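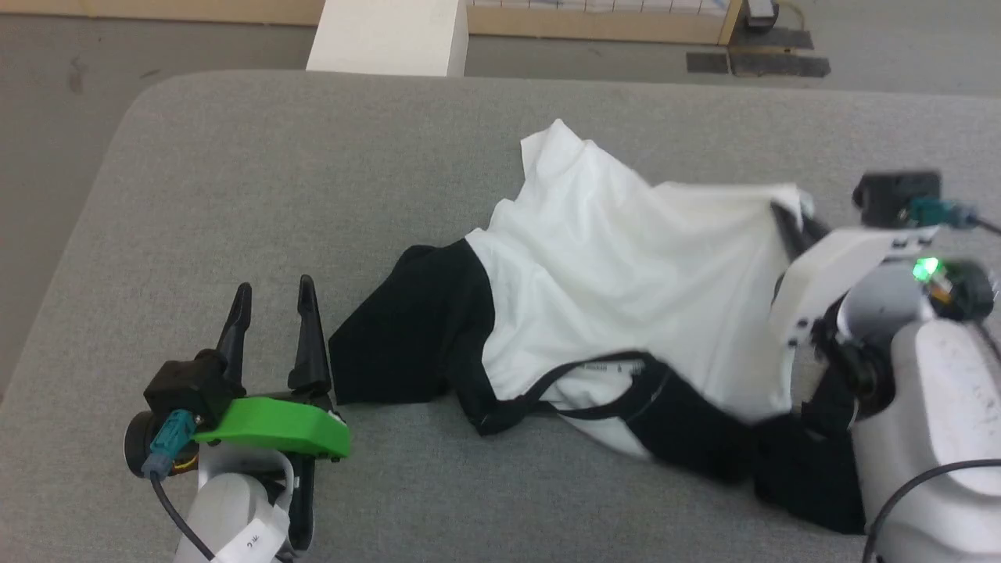
Third month of collecting folding examples and I have opinions. A thread, probably a long one. Muting is free.

People keep asking how many demonstrations you need to teach two arms to fold a shirt. The number going round is 2000. I have yet to meet anyone who can say where it came from. I asked three people and two of them said they'd got it from me.

We have 1267 in the folder. Frans Willems calls that "well over halfway". Halfway to what, Frans?

Here is what I think is in that folder. A fair number of good folds, a larger number of so-so folds, and a heap of episodes where the operator spent most of the time hunting for a corner. All of them are marked "success", as the only other button says "discard" and people don't like pressing it after two minutes of hard work.

I went through some 300 of them last week with a cup of tea and a spreadsheet. I'm not going to post the split. I will say that I'd have binned more than Bram Goossens would, and Bram is not a soft man.

Main disagreement between me and Bram: regrasps. You go for the hem, you miss, you go again. He keeps those, says the model needs to see recovery. I say it needs to see recovery done on purpose. What we've got is mostly people missing and then dithering. Those look the same to a label. I doubt they look the same to a policy.

He did show me a paper. It was about blocks. Blocks don't have sleeves.

Also on the subject of sleeves. Two-colour garments are a pain and I'd like more of them. If every shirt is plain white on a grey table, you've built a white-finder. I've seen this happen at Usska, where a folding demo went beautifully until someone handed over a navy polo. Much clearing of throats.

Els Willems (yes, related, no, she doesn't agree with him either) wants every garment crumpled the same way before each start, so that runs can be compared. Fine for testing. For collecting I want them dropped any old how. We are now on our second meeting about dropping shirts.

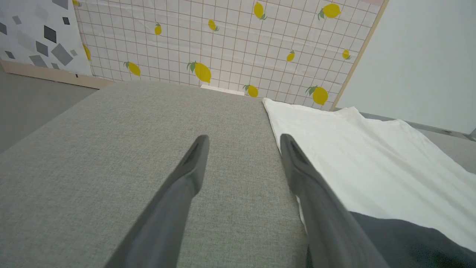
Wrist views, then. Everyone loves them, I'm lukewarm. Close to the cloth they give you detail you can't get from higher up, I'll grant that. The rest of the time a great deal of what gets recorded is table and wall, and the model is perfectly happy to learn table and wall.

My worry, which I've had since January and which has been "noted": leave the background alone for the whole collection and you can't tell whether the thing is looking at the shirt or at the wallpaper. It'll score well either way, right up to the morning you move it to another room.

Floor Wouters says the patterned panels take care of that. They help if you swap them. I looked at the log and the swaps come in great long blocks, so each operator more or less has their own wall. Congratulations, we may have taught it who was on shift.

To be fair to Floor, she changed the rota within the hour when I showed her. Credit where due. I still want the old blocks held out of training and used as a check. I've asked, and it's being thought about.

Someone in the replies is bound to say "just collect more". More of the same is the same. If the first thousand were all done by three people who fold like their mums taught them, the next thousand will be too.

(Luuk Leemans folds in thirds. Everyone else folds in half. Both are in there with the same task name, "fold shirt". I found this by accident. What exactly is the model meant to do with that, fold it in five-twelfths?)

I've proposed splitting it into two task names. Luuk has proposed that everybody else learn to fold properly.

Things I'd spend money on before another big push: a third button for "finished but ugly", a proper note of which garment was used, and somebody other than the operator deciding what counts as done. Dull stuff. Doesn't make a good slide.

Nadivport are offering to sell us hours of ready-made folding, different arms, different table, "easily adapted". I asked for ten random episodes, unpicked. They sent a highlights reel. So that's where that is.

For those asking whether it works at all: sometimes, on garments it has met before, on this table. I won't give a percentage until we've agreed what a fold is. See above re: thirds.

Back on the arms at two this afternoon. Bram is bringing a bag of his kids' old rugby shirts, which is the best news I've had in weeks.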